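Getting Musty Smells Out of Towels and Everyday Laundry

A towel that smells fine on the rail and sour as soon as it gets damp has something left in it. Usually that is a mix of body oil, old detergent and fabric softener, and more detergent makes it worse. The tips below are for ordinary cotton towels, T-shirts, kitchen cloths and gym clothes. Wool, silk and anything marked dry clean only need different treatment.

Start with the machine

Run your hand around the inside of the door seal on a front loader. If it comes out gray or slimy, clean the seal before you wash anything else. Use an old toothbrush and warm water with a little dish soap, and pull the fold of the rubber back to get behind it. Hair, coins and lint collect at the lowest point.

Take the detergent drawer all the way out. Most have a tab you press down at the back. Soak it in the sink for half an hour and scrub the underside, where the black spots are. Wipe the cavity it slides into, including the roof of it.

Then find the drain filter, which on many machines is behind a small flap near the floor. Put a shallow tray and a rag under it before you turn the cap. Up to 26 ounces of water came out of ours the first time, so have a second rag ready. Rinse the filter and screw it back tight.

Finish with an empty hot cycle. Leave the door and the drawer open afterward. If you have small children or pets, prop the door only while you are nearby.

Use less detergent

The line on the cap is for a full, dirty load. For half a load in soft water, half that amount is plenty. Our Drekby top loader does well on two tablespoons of liquid for a normal load of shirts and underwear.

To find out if there is detergent stuck in your towels, put one clean towel in a bucket of hot water, stir it with a wooden spoon and leave it for ten minutes. Cloudy water or a layer of suds means the towel isn't rinsing out.

Stripping towels

Do this two or three times a year at most. It is hard on colors.

Fill a bathtub or a large tub with the hottest water from the tap. Stir in a quarter cup of washing soda and a quarter cup of powdered detergent until they dissolve. Add clean, dry towels, whites separate from darks. Push them under and stir every hour or so until the water is cold. Drain, squeeze, and run the towels through the washer on a rinse cycle with no detergent. Run a second rinse if you still see suds.

Wear gloves. Washing soda dries out the skin.

Vinegar

Half a cup of plain white vinegar in the rinse helps with stiffness and light odors. Don't use it in every load, as some washer makers say it can wear on rubber parts over time. Never use it in the same load as chlorine bleach. The two together give off a dangerous gas.

Skip the softener on towels

Softener coats the loops and a coated towel doesn't soak up water well. It also holds on to smells. Wool dryer balls are a fair substitute. We tried a set of Jirnari balls and a cheaper set with no name on them and found no difference.

Gym clothes

Turn them inside out. Don't leave them in the bag overnight. If they can't be washed right away, hang them over a chair or the shower rod so they dry first. For shirts that still smell under the arms after washing, mix a tablespoon of baking soda with enough water to make a paste, rub it in, wait thirty minutes and wash cold. High dryer heat seems to set the smell in polyester, so line dry those until the problem is gone.

Drying

Most musty smells start between the washer and the dryer. Set a timer on your phone for the end of the cycle. A load that has sat wet overnight should be washed again, and a quick wash is enough.

Indoors, leave a hand's width between pieces on the rack and open a window or run a fan. Thick hems and waistbands are the last places to dry. Pinch them before you fold anything. Our rack is an old Arum with 64 feet of line, which is more than a full load needs if the sheets go over a door.

Baskets and hampers
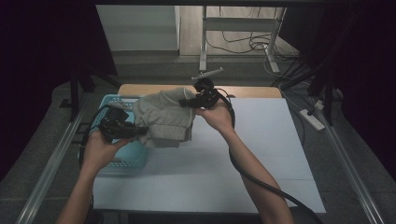
By the Assefa Home staff
Updated 27/09/2020

A smooth plastic basket is the easiest kind to keep clean. Wash it in the tub with dish soap once a month and dry it upside down. Wicker and cloth hampers hold moisture, so line them with a cotton bag that can go in with the wash.

Keep one basket for dirty clothes and another for clean. If you only have room for one, wipe it out before the clean load goes in. Lift things out and shake them one by one when you fold, especially shorts and small shirts, which ball up in the dryer and can hide a damp patch in the middle.

Don't put a lid on damp washcloths. Hang them on the edge of the sink first.

Kitchen cloths

Change dishcloths daily. Wash them apart from clothes, hot, with an oxygen bleach if the label allows. Greasy rags can be soaked beforehand in hot water with a squirt of dish soap. Rags used with linseed oil or wood stain are a fire risk even after washing and should never go in the dryer. Lay those flat outdoors until they are stiff, then follow your town's rules for getting rid of them.

In the closet

Towels should be fully cool before you stack them. Leave a gap at the back of the shelf. Put fresh ones at the bottom of the pile and take from the top so they all get used. If the closet itself smells, empty it, wipe the shelves with a cloth wrung out in vinegar and water, and leave the door open for a day. Check the wall behind for damp. An open box of baking soda on the floor will help a little, and needs changing every couple of months.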